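Menbridge Review
Home | Essays | Letters | Back issues | Subscribe

Storage boxes should be sold by their inside measurements

Eyvindur Riis

A box has two sets of dimensions. The outside set tells the buyer whether it will go on the shelf. The inside set tells the buyer what will go in it. Most retailers print only the first, and I think the law should require both.

The difference is larger than people assume. In February I measured 41 open boxes in the shops at Menbridge and Trelside. The worst lost 13 mm across its width to wall thickness and a folded rim. It was sold as suitable for A4 paper. A4 is 210 mm wide, the box was 220 mm outside, and the paper did not lie flat.

Taper makes matters worse. Boxes that stack inside one another when empty must narrow towards the base, and the printed width is normally taken at the top. Of the boxes I measured, 11 gave no indication of where the figure had been taken. A buyer with a rigid object to store needs the width at the base, and has to bring a tape measure to get it.

The usual objection is cost. Bjartur Bundgaard argued in these pages that a second line of print means a new label for every product, and that small makers would bear most of the expense. I accept that labels cost money. They are also reprinted whenever a price, a barcode or a supplier changes, and a transition period of two years would let most makers add the line at their next reprint.

His second objection was that lining materials vary, so an internal figure could mislead. A stated tolerance deals with this. Engineers have written dimensions that way for generations, and a shopper can read "plus or minus 2 mm" without training.

Volume in litres is no substitute. It says nothing of shape, and some makers calculate it to the brim while others stop at a fill line. I would keep it as a third figure, below the two that matter.
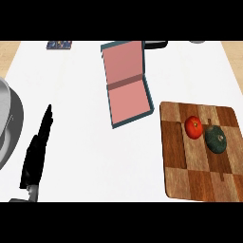

An open rectangular box with pink interior panels and a dark teal rim, computer rendering.

Contact the editors | © Menbridge Review | Back to top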